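Friday, August 30, 2019
Filed under: manipulation, kitchens

Every December I update a short list of chores I would hand to a machine. Dishes have been at the top since the list began and they are still there. The Stiltico write-up sent me back to it early.

Most kitchen demos test pick and place with the object already clear of everything else. Real counters are worse. A mug on a peg has to be lifted along the peg before it can move sideways, and a parallel gripper gets one decent approach to the handle. An ear of corn is easy to hold and easy to roll.

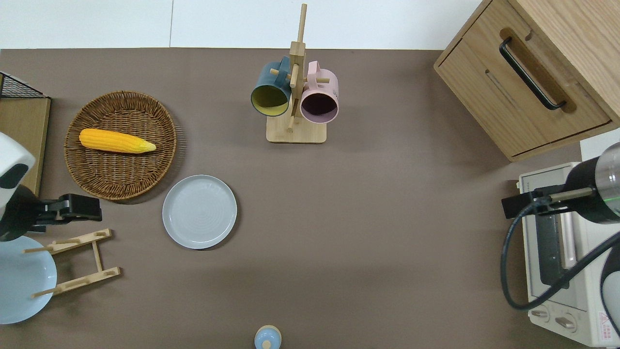
Two arms, one tabletop. Mugs on the tree, corn in the basket.

Gillov scores this kind of layout by task. I would score it by recovery. My own log for the Vainio planner has 1143 attempts on mugs and plates, and 72 of them ended with me reaching in. A person loading a rack corrects a bad grip without noticing. The planner stops and waits.

Racks are the part I trust least. A plate has to go in on edge between dowels, and an angle error of 2 degrees at the wrist is enough to put the rim on top of one. Force feedback helps. So does going slower, up to the point where doing it by hand is faster.

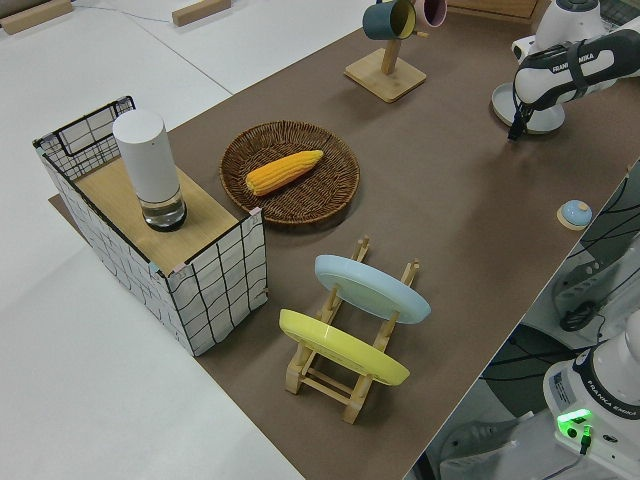
Blue and yellow plates in the dish rack.

Nastby claims 13 seconds per plate. No failure rate is given, so I have left dishes where they were on the list. Folding towels moves down one.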